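Clerkum fees: a small dataset of what it costs to pay later for tickets

README

Hi, and thanks for downloading this! I started Clerkum because I bought two concert tickets on an installment plan, paid them off long after the band had gone home, and then couldn't work out what the plan had cost me. So I began saving checkout pages – mine at first, then ones that friends and readers sent in – and typing the numbers into a spreadsheet. It grew.

What's in it

There are 1475 rows, one per payment offer. Each row is a single offer shown at checkout for a concert, game or play, on a plan of 6 or 12 payments. Of those, 739 are 12-payment offers and the rest are the shorter kind.

The main file is offers.csv. The columns you'll probably want:

ticket_price – face price in dollars, before any fees
service_fee – whatever the seller added on top
plan_length – 6 or 12
apr – the yearly rate as shown, blank if the page didn't show one
total_paid – everything added up, assuming you never miss a payment
late_fee – the flat charge for a missed payment, if I could find it in the terms
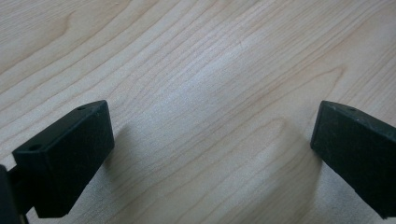
Light wood grain, close up.

A blank apr is not the same as zero! If a page clearly said "no interest" I typed a 0. If it said nothing, I left the cell alone. Please don't fill the blanks with zeros or your averages will look a lot friendlier than they should.

Where the offers come from

Three sellers: Flandholm, Simões and Sturell. Flandholm shows its rate right next to the price (bless them). Simões hides it behind a "details" link, and Sturell only gives you the total, so for Sturell I worked the rate back from the payments. Those rows have a 1 in the derived column.

Nneka Abubakar checked the Sturell math and found a bug where I'd counted the down payment twice. It's fixed in this version, so if you have an older copy, toss it.

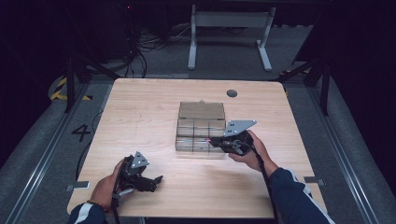 Known problems

The people who sent me pages are not a fair sample of ticket buyers. Lots of them wrote in because they were annoyed. Cheap seats are thin too, as most plans don't kick in for small orders.

Rates also depend on your credit, and I don't collect anything about the buyer, so two rows for the same show can look wildly different.

Using it

Take it, chart it, put it in your budgeting class. A mention of Clerkum would be nice. I add new rows on Sunday evenings when I have any, and the next cleanup is planned for October – mostly the late_fee column, which still mixes dollars and percentages in a few places.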